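Forum: Bags, Totes and Carrying > Clear bags
Topic: Clear plastic totes with real handles: worth it, or am I just buying a see-through problem?

dishpan_dan wrote:
My grocery bag drawer has reached the stage where it opens by itself. I am trying to get down to a small number of bags that I like, and for reasons I can't fully defend I have become attached to the idea of a clear one. Transparent body, colored handles, stands up by itself on a table if the gods are kind. I carry snacks for a Saturday chess club (25 kids, each with opinions), and the thinking is that if they can see the crackers they will stop asking me if there are crackers.

My wife says a clear bag is a bag that tells on you. She has a point. I once walked through a whole parking lot with a visible value pack of antacids.

Anyone using one of these every week? I'd like to hear about handles, seams, and whether the thing goes cloudy.

-----

Marge_in_B wrote:
I've had two. First was a Nidlow, bought at a drugstore checkout while I was weak. The handles were the same clear plastic as the body, just folded over, and they cut into your fingers like a cheese wire. Gave it to my brother.

Second is a Barrios with separate handles, navy, and I've used it for over a year. It is cloudy. They all go cloudy. You end up with a bag that looks like it's remembering something. But it holds, and the handles are why. The ones to look for have a darker handle that is clearly its own part, like on this one with the oval label:
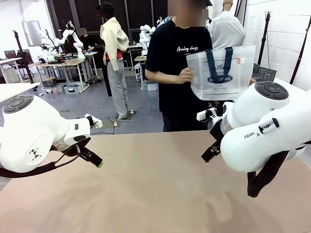

Page 2 of 4

ziploc_widow wrote:
Marge, I want the "Analog days" shirt more than I want the bag.

On topic, navy handles on a clear bag is the only combination I'd buy. White handles show everything you've ever touched. I had white. I know what I've touched now.

-----

tote_skeptic wrote:
I'll be the wet blanket. Clear bags are for stadiums. You carry one when a man at a gate makes you. In civilian life you have canvas, which goes in the wash, and paper, which goes in the recycling, and then you're done and can get a hobby.

Also, plastic like that gets stiff in the cold. I left mine in the trunk one winter and when I picked it up it made a noise like a cracker. Split down the side seam, 30 feet from the house, eggs in it.

-----

dishpan_dan wrote:
Why were there eggs in your stadium bag?

-----

tote_skeptic wrote:
That's between me and the eggs.

-----

Erkura_fan_58 wrote:
Erkura makes a heavier one. I weighed mine on the kitchen scale with the week's snacks in it and got 1,062 grams. It has never so much as sighed. Without the handles being sewn through (they are, I checked with a flashlight) I don't think it would have lasted past Christmas.

Negative: it will not fold flat. It goes back in the closet in whatever shape it likes.

-----

Marge_in_B wrote:
Erkura, you weighed it?

-----

Erkura_fan_58 wrote:
Some people do crosswords.

-----

dishpan_dan wrote:
OK, I bought one. Barrios, navy handles. Posting 2007-03-16 so that when it goes cloudy I can work out how long I got.

First finding: the handles are great. Second finding: the mouth of the bag is the enemy. It wants to be closed. You stand there with a sleeve of crackers in one hand, pulling the thing open with the other, and as soon as you let go of the rim to get the next item it shuts. Canvas at least flops open and lies there. I ended up holding the rim in my teeth, which I don't recommend in front of children.

Is there a trick?

-----

ziploc_widow wrote:
Get the snacks into a basket first, right up next to the bag. Everything you want goes in the basket, then you're only reaching one way. I used to pack straight out of the pantry and it was a lot of walking around holding a bag open for no reason, like trick or treat.

And put something flat in the bottom before anything else. A box, a flat pack of something. Otherwise the bottom rounds out and the bag lies down on its side and sulks.

-----

tote_skeptic wrote:
Or, and hear me out, leave the snacks in the basket. It has an open top. It stands up by itself. It is the object you people keep describing.

-----

dishpan_dan wrote:
You try getting a basket through the library door with a box of chess clocks under the other arm.

-----

Marge_in_B wrote:
Skeptic is annoying but I do take the basket some weeks.

For the mouth: hold it on both sides. One side does nothing, the other side just comes along with it. You want a grip on the rim left and right, pulled apart so the top stays wide, and then let the handles hang down outside where they can't fall in on the food. Then somebody else loads. It's a two-person bag, sorry. When my daughter's home it takes us no time. When she isn't I use two clothespins and the back of a chair, and I say words.

Basket on the right if the person loading is right-handed. Same sort of arrangement here, with the basket right beside it and the bag held at both sides:

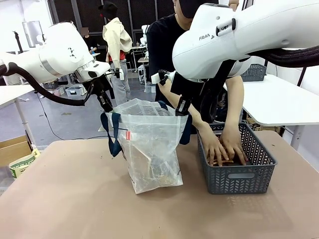
Ghassan Sabbagh wrote:
I disagree with Marge about the second person. Two people packing one snack bag is how you get a crushed corner on every packet, and then each of you thinks the other did it. Do it alone and do it slowly. Fold the top inch of the rim outward, all the way around, like a cuff. It stiffens the opening and most bags will then stay open long enough for the flat things to go in. After that the contents do the work.

I'd also put crackers in last. I see a lot of people putting them at the bottom because they're packed flat. They are flat and they are also crackers.

-----

Marge_in_B wrote:
The cuff works on new ones. On mine the rim is so tired that it unrolls while I'm looking at it. And nothing of my daughter's has ever had a crushed corner, thank you.

-----

Erkura_fan_58 wrote:
Cuff does not work on the Erkura at all. Too thick. It fights back.

-----

dishpan_dan wrote:
Tried the cuff this morning. It stayed up through two sleeves of crackers and a box of raisins and then gave out on the juice. I'm calling that a win. Flat box at the bottom also good, the bag stood on the table the whole time we were setting up boards.

The kids could see the crackers. They asked if there were crackers.

-----

tote_skeptic wrote:
I have nothing to add to that.

-----

ziploc_widow wrote:
Does anyone know if Briltolov still does the clear one with the zipper? My sister had it and the zipper was the only part that survived.

-----

Marge_in_B wrote:
Haven't seen it in a while. They had a bin of them at the closeout place by the bus station, the green handles though, and one of them already had a hole in it. I'll look when I go in for lamp oil.

Dan, to clean it: dish soap, lukewarm water, soft cloth. Don't use the scrubby side of the sponge, that's how mine got to where it is now. Hang it upside down over a bottle to dry or the seams will hold water for days.

-----

dishpan_dan wrote:
I used the scrubby side last night.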